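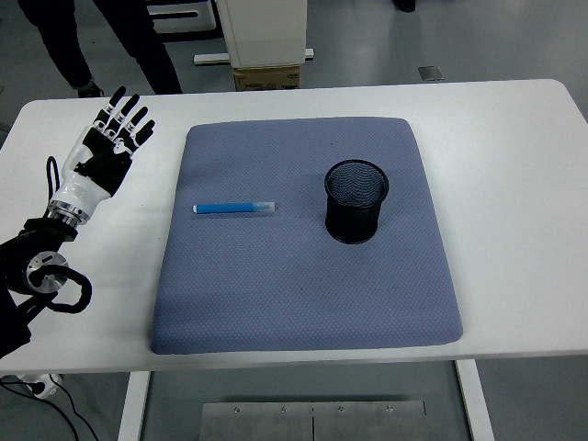
Ticket 1411: Second hand for the table station, quote and budget hold
Status: Open, waiting for customer
Opened by: Hamisi Mwakyusa, Festdale
Handled by: Jabari Magesa, Larneo support
Category: Purchase planning / compatibility

Hamisi Mwakyusa wrote:

Good morning. We are preparing the equipment budget for next year and I need help before I can sign the request. We have one arm with a humanoid hand from you, on the left of our white table. The task at present is pen work: the hand should take a marker and put it in a mesh cup, on a padded cushion. We want to buy a second arm for the right side of the same table, so that one hand can hold the cup and the other one can bring the marker.

Your quote 1976 gives the price for the arm, the hand and the mounting plate. It does not say if the controller is included. In the older quote from July the controller was a separate line. Please tell me which one is correct. Our finance office does not accept a line with "to be confirmed".

Second point. The present hand stops sometimes with the message "finger current limit, hand disabled". I counted it 17 times in the last 41 attempts. If this is a fault of the hand model, I don't want to order the same model again.

Jabari Magesa wrote:

Hello Hamisi, thank you for the clear message. I answer the money question first. Quote 1976 does not include a controller. The controller you have can drive two arms, but only with the expansion card. The card is missing from the quote and this is our mistake. I have asked sales for a corrected version.

For the current limit, please send me:
- the firmware version of the hand (Settings, Device, Hand)
- the log file from one stop
- which finger is named in the message
- if it happens when closing on the marker or when opening

Hamisi Mwakyusa wrote:

Firmware is 2.3. The log is attached. The finger is the thumb in nearly all cases, and two times the index finger. It happens always when closing. The marker is lying flat on the cushion and the fingers go down into the fabric a little before they meet. I did not think of this until I wrote it to you.

Before the cushion we worked directly on the table top. The table is glossy and the marker rolled away, so we put the cushion. It was a cheap solution and the colleagues like it.

Jabari Magesa wrote:

I have read the log. The thumb current goes up before there is any contact with the other fingers, so the thumb is pushing against something. I believe it is the cushion. The padding gives way and then presses back, and the controller understands this as a blocked finger.

Please try these steps in this order and write the result of each one:

1. Raise the grasp height by 4 mm. Change nothing else. Make ten attempts.
2. If it still stops, reduce the closing speed to 60 per cent. Make ten attempts.
3. Look at the hand cable when the arm is at its lowest position. It must not be pulled tight at the wrist.

Please do not raise the current limit in the menu. The menu allows it, but the thumb gear can be damaged and the warranty will not cover it.

Hamisi Mwakyusa wrote:

Results from today, 4th October.

Step 1: two stops in ten attempts. In one attempt without a stop the marker slipped from the fingers, I think the hand was now too high for the clear end.
Step 2: no stops in ten attempts. It is slower, but for us this is acceptable.
Step 3: the cable has enough length. I moved the arm by hand through the full path and it was never tight.

So I am more calm about the model. Now I return to the budget. These are my open questions:

a) Is the expansion card available together with the arm, or does it come later?
b) Do we need a second emergency stop, or is one enough for both arms?
c) Kirui offered us a simple two-finger gripper for much less money. Would it work with your controller for the right side? Holding a cup does not need a humanoid hand, in my opinion.
d) The Dedomura table frame you recommend is in the quote as optional. We would like to keep our own table and not pay for this.

Jabari Magesa wrote:

Very good results, thank you. Please keep the speed at 60 per cent and the height as it is now.

a) Together with the arm, in the same delivery.
b) One is enough if both arms are on the same controller. It must be in reach of the operator from both sides.
c) It can work through the tool port, but we don't give support for the gripper itself. I would also plan two days for your technician to set it up, and put these days in the budget.
d) You can remove it. Please measure the thickness of your table top where the right plate will be clamped and send me the number. The clamp is not suitable for a thin top.

The corrected quote will have two versions, one with the hand and one with the arm only, so you can compare them.

Hamisi Mwakyusa wrote:

Thank you. I will measure the table and send you the thickness. Please leave the ticket open until the new quote has arrived.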